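Notes for week 9: bank reserves and the money multiplier

Okay, so last time we got stuck on why banks sit on cash. The old textbook story says a bank lends out whatever it doesn't have to hold. I learned it that way too, and I still like it as a warm-up! 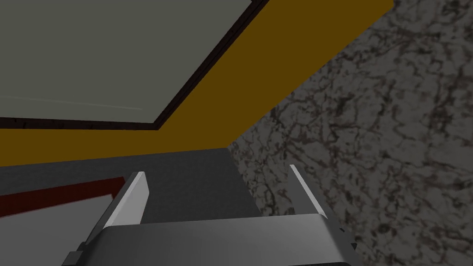
But say our pretend country, Bratia, pays interest on reserves. Triven Bank has 425 in deposits and 17 in reserves. Would you lend to a shaky borrower if the central bank paid you nearly as much for doing nothing? (I wouldn't.) So the multiplier shrinks, even with no change in the rules.

Read Snorradóttir, chapter 9, and bring your balance sheets.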